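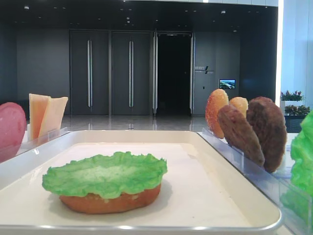

OK so I have spent way too much of my week thinking about pretend hamburgers and I need to tell someone, so it's going to be all of you.

Background for the new people: I do the play food for our little pop-up diner table (the one we call Molley, long story, there was a sign). Kids walk up, read an order ticket, build the burger, hand it over. My whole job is making sure the lettuce doesn't vanish.

The lettuce always vanishes. I started in October with a big bin of parts and by the end of the first month I was down to two sad green leaves and a LOT of patties. Why does everyone steal the lettuce?? It's the ruffles. I'd steal it too.

The bin was the problem, I think. When everything is in a heap, kids dig, and stuff goes flying. So now the ingredients stand up on edge in clear acrylic holders, like records in a record store, and you flip through and pull what you want. Huge difference in noise level alone.

Placement is where I get picky. Buns and patties on the right, cheese on the left, tray in the middle. White tray, raised edges, nothing printed on it. I tried a checkered liner and the little ones kept lining things up with the squares instead of building lunch.

Kiros Endale (hi Kiros) argued for putting everything on one side in build order. We tried it his way. It works great if you're the only person at the table and terrible if your cousin is standing next to you with her elbow out.

Then there's The Great Order Debate. I was raised bun, lettuce, patty, cheese, bun. Lettuce on the bottom protects the bun! A kid in a Warkmont sweatshirt told me that was "illegal" and took my burger apart in front of me. Fair enough, it was his restaurant at that point.

Someone else built one with cheese on the outside. Top and bottom. I still gave it 10 out of 10 because the confidence was amazing.

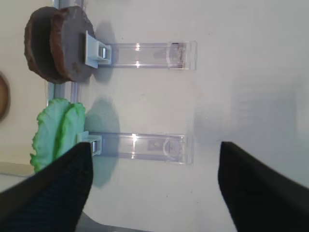

Do the pieces scratch up the clear holders?

Mine get fine scuffs over time, mostly near the open ends where hands go in. I wipe them with a soft cloth and a little dish soap and stay away from paper towels, which made an older set go cloudy.

Order tickets, for everyone who messaged: I hand draw them on index cards. Pictures only for the small kids, words for the bigger ones. There's one mean card that says "no bun" and it causes chaos every single time.

Prices are made up by the kids. A plain cheeseburger has cost me anywhere from 2 dollars to 100 dollars plus tip. One kid said his diner had been open since 1906 and that was why it was expensive. I paid.

Still on my list: more lettuce (obviously), a pickle that looks like a pickle, and something to hold the tickets up so they stop sliding under the tray. If you've got a source for decent pretend pickles PLEASE send it, the last ones I got looked like poker chips.

Next table day is 1st May. Come hungry, leave hungry, put the lettuce back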